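Home Handling Practice Group
Minutes of the meeting held on 31st August

Present: Rosalba Pace (chair), Kanchan Grewal (minutes), and members from the Clamia, Piras and Ernari sites.
Apologies: received from the Kekero site, who sent written comments on items 3 and 5.

1. Minutes of the last meeting

The minutes of the June meeting were agreed with one correction. Under item 4, "operator" should read "session lead". Kanchan to correct the file copy.

2. Matters arising

The revised consent form is now in use at all sites. Piras still has a stock of the old form and was asked to destroy it. The glossary has not been started. Rosalba said she would rather have a short one by the next meeting than a full one later, and this was agreed.

3. Draft code of practice, section 2: folding and laying out cloth with hand-held grippers

The draft had been sent out before the meeting. Ernari asked what counts as the start of a fold. Some sites start the episode when the jaws close on the cloth and others when the cloth first moves. After some discussion it was agreed that the start is the closing of the jaws, as this is easier to mark the same way every time.

Clause 2.3 says the cloth should be held by the edge or by a fold and not pinched up from the middle. Piras thought this too strict for thick towels. Kanchan said the clause covers flat cloths only and that the heading should say so.

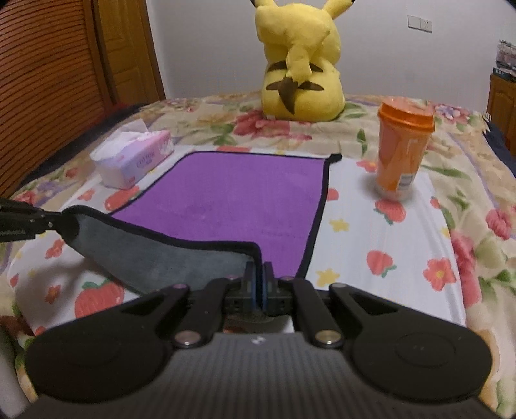
Clause 2.3: jaws closed on the folded edge of the towel, grey side showing.

Where two grippers are used on one cloth, the draft asked for both to close before either one lifts. Clamia reported that new staff find this hard for the first few sessions but pick it up. The clause stays as written, with a line added that an episode where one side slips should be kept and marked as a slip. Kekero's written comment made the same point.

Ernari asked for a limit on pulling speed. No wording could be agreed. Rosalba will draft something and send it round.

4. Draft code of practice, section 3: working in furnished rooms

Rosalba introduced this section. The draft had called for every object other than the one being handled to be taken off the work surface. Clamia and Ernari both objected. They said the whole point of working in homes is lost if the bed or table is stripped first, and that householders dislike having their things moved.
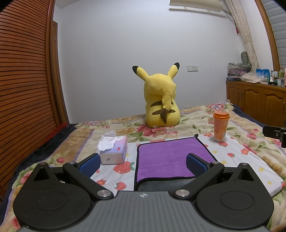
The group then went through clause 3.1 line by line. The agreed wording is that household objects may stay where they are provided that they are not sharp, hot, breakable or holding liquid without a lid, and that the session lead has looked at each one before starting. Kanchan went through the layout with the towel on the flowered quilt as a test of the wording. The tissue box and the soft toy pass without any question. The orange cup has a lid, so it passes on that point, but the session lead would still have to check whether there is anything in it. Piras asked whether a loose tissue standing up out of a box should be treated as a separate object, as it can be caught by a passing jaw. It was agreed that it should not, but that the left and right paths of the jaws should be tried once with the jaws open before the first episode.

Clause 3.2, on patterned bedding, was shortened. The draft advised plain covers wherever possible. Members felt that patterned covers are what people have, and the advice was taken out. The requirement to note the type of cover on the session sheet remains.

Clause 3.4, on personal items, was agreed without change. Anything with a name, address or photograph of a person on it must be removed or turned over, with the householder's permission, before recording.

5. Checks on grippers before use

The check sheet now has 11 lines. Kekero's written comments said this was too many for a short visit and asked for a version with the pivot screws, the pads and the cable only. Members did not want two versions in use. It was agreed to keep one sheet but to move those checks to the top - the rest may be done once a day if the same gripper stays with the same person.

Pads should be wiped between households. Clamia does this already.

6. Returned sheets

Kanchan reported that 115 session sheets had come in from the sites since June. Of these, 18 had no entry for the start check and were sent back. She asked session leads to fill in the sheet on site and not at the end of the day.

7. Any other business

Ernari offered to host a practice day for new session leads. Dates to be sent by email.

Actions
Rosalba Pace: wording on pulling speed; short glossary.
Kanchan Grewal: correct June minutes; reissue sections 2 and 3; reorder check sheet.
Piras: destroy old consent forms.
Ernari: dates for practice day.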